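Gripper comparison, station 2: pre-run inspection with comments
Project: Wosoter
Place: Peltergate workshop
Filled in by: Rostyslav Horobets
Date: November 8, 2020

1. Emergency stop pressed and released, arm stays without power until reset. OK.

2. Wrist mount screws checked with the torque key. OK. One screw on the Cozma fingers was a quarter turn loose, I tightened it and marked it with paint.

3. Finger pads clean, no cuts, no glue coming out at the side. OK with comment. The left pad has a small worn place at the tip. It can stay for this series, but please order a new pair before we test the Kivik fingers.

4. Closing force limit set to 40 in the controller. OK. Yesterday it was left at 70, this is too much for fruit. Please write the value on the sheet when you change it.

5. Cable at the wrist has enough slack in all positions. OK.

6. Both cameras give a picture and the lenses are wiped. OK.
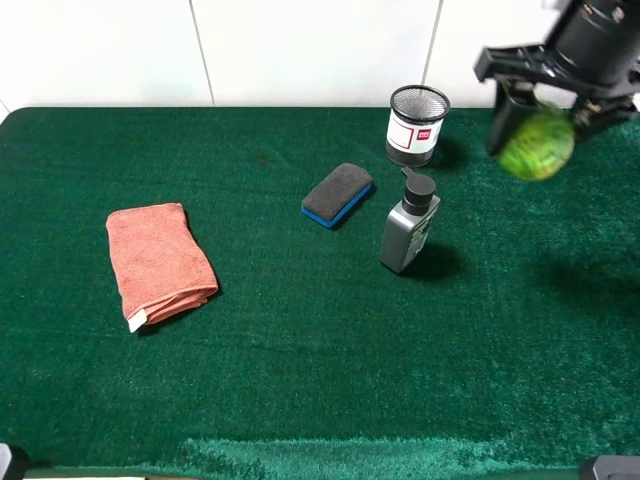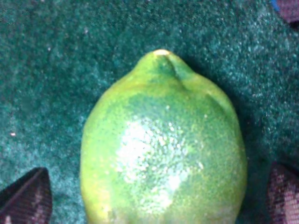
First picture: table view, ball held between the fingers. Second picture: wrist view, lime between the open fingers.

7. Table cover flat, no folds under the path of the arm. OK. The felt is stained in one place, which does not disturb the test.

8. Speed in manual mode limited. NOT OK at first check. The controller had loaded the settings from September. Corrected and checked again, now OK.

9. Objects with liquid closed before the arm moves. OK. Turn the pump head to the locked position also when the bottle is not the target.

10. Run log opened, first run number is 146. OK.

Open points: new pads (item 3), saved settings to be deleted from the controller (item 8). Next inspection after 32 runs or when the fingers are changed.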